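Handout 9: Bagging Baked Goods at the Counter
Instructor: Nhyira Ansah
Revised June 23, 2025

Scope. This unit covers hand packing of soft and enriched breads into upright paper carrier bags. Sliced loaves and boxed cakes are covered in the July session.

Terms
Mouth: the open top edge of the bag.
Gusset: the folded side panel that lets the bag open to full depth.
Handle side: a face of the bag carrying a cord or string handle.

Setup
Open the bag completely and press the base flat on the counter before any product is picked up. A gusset left partly folded narrows the mouth and catches on crust. Handles fall to the outside. The Skistum bags used in class have a base fold that must be creased by hand.

Loading
Braided rolls are held across the short axis, with light pressure on the sides of the braid. Gripping a single strand tears the crust at the crossing. Bring the roll to the mouth, tip one end down, and lower it to the base. Do not drop it. Rolls of 400 g and over go in first, smaller items on top.

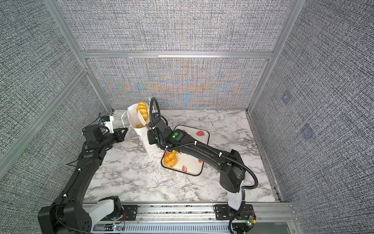 Why should bread cool before it is bagged in paper?
Warm bread gives off steam, which softens both the crust and the base of the bag. Leave rolls on a rack until the underside feels cool to the hand.

Faults to record
Torn mouth, crushed braid, leaning bag. Enter each on the Pretari sheet under the correct bag size. Sheets are collected at the end of practical 2.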